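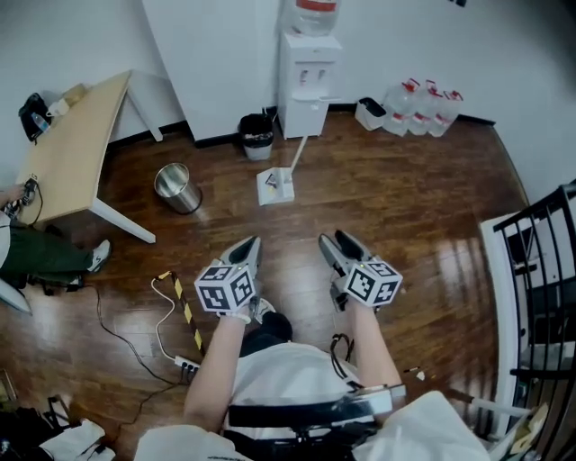
A glossy reddish-brown wood floor.

Givwood Floor Finish Log

A table of maintenance and gloss readings for finished wood floors in homes and small offices. Maintained by Jocelyn Leclerc. Last updated 3 September 2025.

Summary

The log has 500 rows. Each row is one visit to one room. A visit records what the floor is made of, what finish is on it, how it has been cleaned since the last visit, and how much it shines according to a gloss meter held at 60 degrees. The rooms are in two towns, Plasance and Ahonen. Plasance is the damper of the two, and its floors are older on the whole.

The log started as a notebook for deciding when to recoat a floor and when to leave it alone. It is shared because other people who look after old floors kept asking for copies.

Files

floors.csv: the main table, one row per visit
rooms.csv: one row per room, with the direction the windows face
finishes.csv: short codes used in the finish column, with their meanings
CHANGES.txt: what changed between versions

Columns in floors.csv

There are 13 columns.

visit_id: unique for each row
room_id: matches rooms.csv
town: Plasance or Ahonen
month: month of the visit, with year
species: as given by the owner or found under a threshold
board_type: solid, engineered or unknown
finish: code from finishes.csv
finish_age: years since the last full coat, blank if not known
cleaning: dry, damp, soap or mixed
gloss_center: reading near the middle of the room
gloss_door: reading just inside the main door
humidity: relative humidity in the room, in percent
notes: free text

How the readings were taken

The meter was checked against its tile before every visit. Floors were swept with a dry microfiber pad and left alone until any loose dust had settled. Readings run along the grain. If a rug covered the usual spot, the reading was taken at the nearest bare board and the notes column says so.

Color is not recorded. An earlier version had a color column, and the same floor came back as "cherry," "red oak" and "brown" depending on who was writing and what the light was doing. Stain names from cans were no better. The column was dropped in version 2.

Known problems

Species is unreliable for dark stained floors. Where the owner was guessing, the entry ends in a question mark. Strip these before grouping by species or you will get duplicate groups.

Gloss readings on hand-scraped boards vary a lot over short distances. Treat them as low confidence.

Most of the damp-mopped rooms are kitchens, so the effect of mopping is hard to separate from the effect of kitchen traffic. Please don't use this table to argue that damp mopping alone dulls a finish.

September is overrepresented. Many owners wanted a visit before the heat came on. Humidity values lean high as a result, especially in Plasance.

A few rooms were recoated between visits. They kept the same room_id, and finish_age goes back to zero.

Merging

The tables were joined with Fuser, a small in-house script. It is not needed to read the files. If you rebuild from the room sheets, join on room_id first and then on month. Joining on town first leaves blank rows.

Privacy

Street addresses and owner names were removed. Notes were read through by hand and anything that pointed to a household was cut.

Use and credit

Free to use and change for any purpose. Credit the Givwood Floor Finish Log and say which version you used. Corrections are welcome, with the visit_id and the column name.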